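壁挂广告机安装教程：从选位到通电调试

适用范围：Prullico 43寸、55寸壁挂式液晶广告机，室内使用。Drorel 的同尺寸机型挂架孔距不同，第三步的开孔尺寸请以随机附带的纸样为准，其余步骤通用。

一、准备工具

冲击钻、8毫米钻头、水平尺、卷尺、铅笔或记号笔、十字螺丝刀、套筒扳手、墙体探测仪、吸尘器或毛刷。随机配件包里有挂架一副、膨胀螺栓六颗、机身螺丝四颗、电源线一根。开箱后先清点，再把机器连同泡沫一起平放，屏幕朝下时底部要垫软布。

两个人操作。55寸机型一个人抬不稳，上挂架时一定要有人在另一侧托着。

二、确定安装位置

1. 先看墙。实心砖墙和混凝土墙可以直接打膨胀螺栓。空心砖墙要换用化学锚栓。石膏板墙不能直接承重，需要在后面加一块18毫米厚的木工板，并且固定到龙骨上。

2. 再看光线。屏幕正对玻璃门的话，下午基本看不清画面。可以转90度装在侧墙，或者选高亮版本。高亮版发热大，四周要多留空间。

3. 确定高度。站着看的场所（门店入口、电梯厅），屏幕中心离地1551毫米比较合适。餐厅点餐台上方的机器要挂高一些，上沿离地不超过1955毫米，再高就要配前倾挂架，否则看上去画面发白，顾客也得仰头。

4. 留散热空间。机身上下左右各留至少100毫米，背面靠挂架自然形成间隙，不要用泡沫或装饰板把缝封死。

三、画线和打孔

1. 用卷尺从地面量出屏幕中心高度，在墙上做一个小标记，再用水平尺拉出一条横线。地砖不一定平，左右两边都从地面量会出现偏差，只量一边，另一边靠水平尺。

2. 把挂架纸样贴在墙上，纸样中线对准横线。Prullico 43寸的横向孔距是400毫米，上下两排孔的间距是238毫米。量好以后再复核一遍对角线，两条对角线长度一致才算方正。

3. 用墙体探测仪扫一遍打孔位置，避开暗线和水管。插座正上方和正下方的区域不要打孔，电线多半是竖着走的。

4. 8毫米钻头打孔，深度60毫米。可以在钻头上缠一圈胶带作为深度标记。打完把孔里的灰清干净，灰没清干净，膨胀管塞不到底，拧紧之后还会松。

5. 如果孔打偏了，不要在旁边不到30毫米的地方重新打，墙皮容易崩。把整个挂架上移或下移，旧孔用填缝膏补上。

四、固定挂架

先上左上角和右上角两颗螺栓，不要拧死，用水平尺调平之后再上其余四颗，最后按对角顺序逐颗拧紧。拧紧后用手抓住挂架下沿往外拉，应当没有晃动。有晃动的，拆下来检查膨胀管是否空转。

五、走线

电源和网线尽量走暗线，出口留在屏幕覆盖范围之内，位置在挂架中间偏下。已经装修好的墙面可以走明线槽，线槽贴着墙角或门框往下走。电源线和网线分槽，间隔不小于50毫米。

插座要用带地线的三孔插座。广告机不要和冰柜、空调共用一路电，压缩机启动的时候屏幕会闪，有时还会重启。

六、挂机

1. 在机身背面装上挂条，四颗螺丝都要拧到底，弹簧垫片不要漏装。

2. 先把电源线和网线插好，再抬机器。挂上去以后手伸不进背面。

3. 两人各抬一侧，机身上沿略向墙面倾斜，挂钩对准挂架上边，往下放到底。听到卡扣声后，拧紧底部的防盗螺丝。

4. 再用水平尺放在机身上沿看一次。偏差不大的，调挂条上的微调螺丝即可。

七、通电调试

1. 接通电源，指示灯先红后绿，大约40秒后进入主界面。

2. 进入设置，选择横屏或竖屏。方向要与实际安装一致，竖屏安装时散热孔必须朝上。

3. 连接网络。建议用网线，用无线的话先看信号，低于两格的位置下载视频会反复中断。

4. 安装发布终端。使用 Flaltard 发布系统的，在后台生成设备码，填到机器的“绑定设备”一栏，刷新后后台会出现这台机器。不联网的用户可以用U盘，把视频放在根目录下名为 play 的文件夹里，插上后自动循环播放。视频格式用 MP4，文件名不要带空格。

5. 设置定时开关机。门店一般设成上午九点半开、晚上十点关。关机时间比打烊晚几分钟就行。

6. 亮度不要一直开到最高，室内60%左右够用，背光寿命也会长一些。

八、常见问题

开机后屏幕没有画面，但指示灯是绿的：多半是信号源切到了 HDMI，用遥控器切回“主板”。

画面左右各有一条黑边：素材比例和屏幕不一致，在播放设置里选“拉伸”，或者重新导出素材。

机器每天自己慢几分钟：主板电池没电了，型号是 CR2032，断电后打开后盖更换。

挂了几个月以后一侧往下沉：先断电取下机器，再看挂架的螺栓。空心墙出现这种情况的比较多，需要改用化学锚栓，原来的孔不能再用。

挂架纸样可以在 Prullico 或 Domínguez 的下载页面找到，打印时选“实际大小”，打印完用尺子量一下纸样上的校准线。 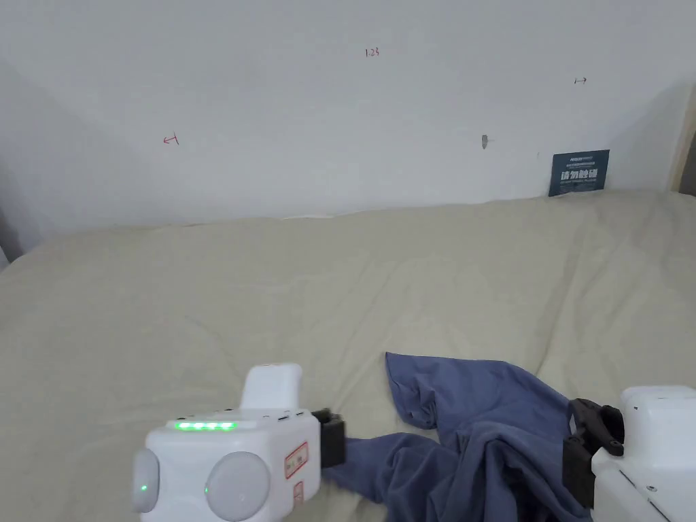
白墙上的红色标记，写有“1.23”，左右各有小箭头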